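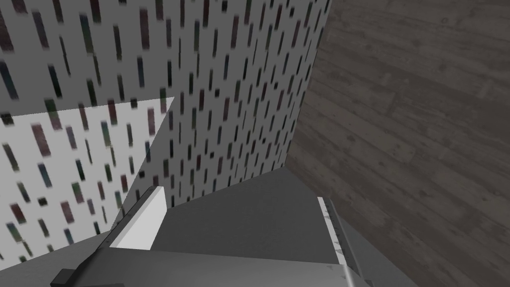 Toàn Quan wrote under my last post that paying for a birth chart reading is like paying for somebody to read you the weather from the day you were born, and that I should have spent the money on new tires. Fair! I do need tires. But a bunch of you asked how the reading went, so I'm going to tell you anyway, tires or no tires.

For anyone who missed it, I booked a session with Nisreen Nseir. It was $200, and yes, I had feelings about that number (I moved the tab around my browser for two weeks before I clicked anything). I've been a newspaper-horoscope person since middle school. I know my sun sign, I know my moon sign, and I can fake my way through a conversation about rising signs at a party. I had never once sat down with a person who had my whole chart in front of her.

First you have to send your birth time. I called my mother, who said "right before lunch," which could be anything in our family. So I dug out the little hospital card from the shoebox, and it says 11:40 in somebody's very slanted handwriting. I'm going with 11:40.

We did it over video. I had tea, I had a notebook, I had my good pen. Nisreen had a cold and apologized for it. She talked for 34 minutes before I said anything other than "huh," and I have it all on the recording, including me saying "huh" like a broken doorbell.

The part everyone wants to hear about is the seventh house, because that's partnerships, and you people are nosy. I have Saturn sitting in there. I'd always read that this was terrible news, you marry late or you marry a tax auditor or whatever. She said she doesn't read it as a punishment. She reads it as someone who takes a promise seriously and so takes forever to make one. Then she asked if I'd ever dragged my feet on something everyone else thought was already decided, and I looked at my ceiling for a good long while. I was engaged for four years, you guys. Four years! We never even picked a caterer.

Now, would that question land for nearly anybody? Probably. I know about the studies, my brother-in-law Orhun Tuncer sends them to me with no message attached, just the link. You tell a room full of people that they're generous but private and they all nod. I nodded too. I still cried a little bit, and I don't think the crying was fake because the question was broad.

There were misses. She was really sure I'd had some kind of career shake-up last October, and last October I did the same job I've been doing forever and got a mild cold. She asked if I had a complicated relationship with a sister (no sister). She said I might have a gift for languages, and I took three years of Spanish and can order soup. When I told her no on the October thing she didn't wriggle, she just said okay and crossed something out, and I liked her more after that.

Afterward I typed up the recording, because I'm like this, and it came to 4,000 words. I read it back the next morning with a highlighter. Yellow for things that felt true, pink for things that felt like they could be anybody's. There was a lot of pink. The yellow stuff was mostly in the places where she asked me something and then waited.

Would I do it again? Maybe in a few years, and not for a yearly forecast, she offered one and I said no thanks. I don't want to know about next spring. I get weird when I have dates in my head. I once canceled a dentist appointment over a Mercury retrograde and ended up with a root canal, so that's a lesson I have already paid for with my own molar.

A couple of practical things, if you're thinking about booking one with anybody. Ask if you can record it. Find your real birth time beforehand and don't guess. Eat something first! I got lightheaded around the tenth house and it wasn't the planets, it was that I'd had half a banana.

Toàn, I priced the tires this afternoon. I'm getting the front two.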